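Fire blight in second leaf trees, cut or pull?

rowtwelve
Posted Saturday 6:12 am
Quick one before I go out. Block of 847 trees, second leaf, all from Hullora on Musotlow roots. Found strikes in the bottom end after the hail. 65 trees so far with at least one shoot hooked over, a few oozing. Neighbor says pull every one of them today. My gut says cut and wait. Nearest extension person is in Menon and not picking up. What would you do?

saavedra_r
Pull the ones with ooze on the trunk or anywhere near the graft. Rest of them cut, 12 inches below the last bad wood minimum, more if you can stand it. Don't do it with dew on. Bag it or burn it, don't leave it laying in the alley.
Renata Saavedra

oldgala
Disagree. Second leaf there's no old wood to stop it. You cut, it's already past the cut, in a week you're back in the same tree. I lost a whole row playing that game. Pull all 65. Trees are cheap, your time isnt.

rowtwelve
Trees are not cheap when Hullora is sold out til December after next lol. Anyway went through again at lunch, its mostly shoot tips. Bark under the strikes looks clean on most of them when I slice it. Going to start a tally by row tonight and see if it's really just the bottom end.

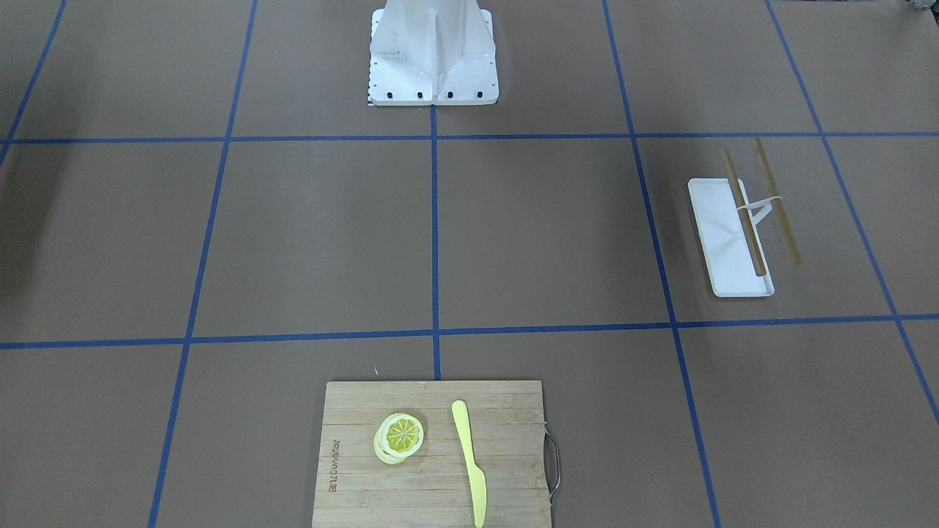

Table with the blue tape squares on it.

Will put row numbers in tomorrow. Anybody spraying behind the cuts? I have Fisitz in the shed, one jug, opened last year.

saavedra_r
Fisitz is a copper, go easy, you'll russet fruit if you have any. On non bearing trees who cares. But it won't cure whats inside the shoot. It's for after hail, and you already missed that by days.

pipfarmer
^ this. Also check your nitrogen. Everyone I know who got hammered was pushing young trees hard. How much growth are you getting?

rowtwelve
Too much. Fertigated twice in May. Yes I know.

oldgala
There you go. Shut that off today. Still say pull.

pipfarmer
Depends on the rootstock for me, and I don't know a thing about Musotlow. If its a susceptible root I'd be with oldgala. If not, cut and check again every few days. Here's how I check.
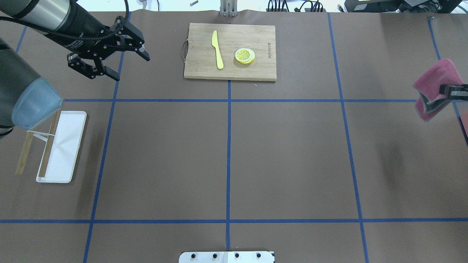
Take the shoot 8 or 10 inches below where it looks dead and slice the bark lenghtwise, you want to see where the brown streaking stops. Do it indoors where the light is decent. A bamboo cutting board like the one there works fine, and the little wire handle on the end means you can hang it up after you scrub it. Then wipe it down with alcohol, and the knife too, every shoot. If streaking runs all the way to the cut end go back out and take more.

saavedra_r
Would not carry that stuff into the house but ok. I slice it right in the row, bucket of alcohol on the ATV.

oldgala
Neither of you is going to do that on 65 trees. Be real.

rowtwelve
Did 22 so far. Its slow. Three had streaks right down to the leader so those are coming out, oldgala gets three.
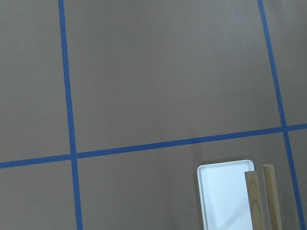
Rest of them I cut long and left the ugly stub to take off in winter, which is what my dad did. Flagged everything so I can find it again. Row 9 is the worst, looks like it's following the hail, not the wet spot like I figured. Water's off, no more N.

pipfarmer
Stub cutting is good. Check row 8 and 10 too, every tree, not just the flagged ones.

saavedra_r
And the old pear at the end of your lane if its still there. Thats where I'd bet it came from.

rowtwelve
Oh man the pear. Going to look now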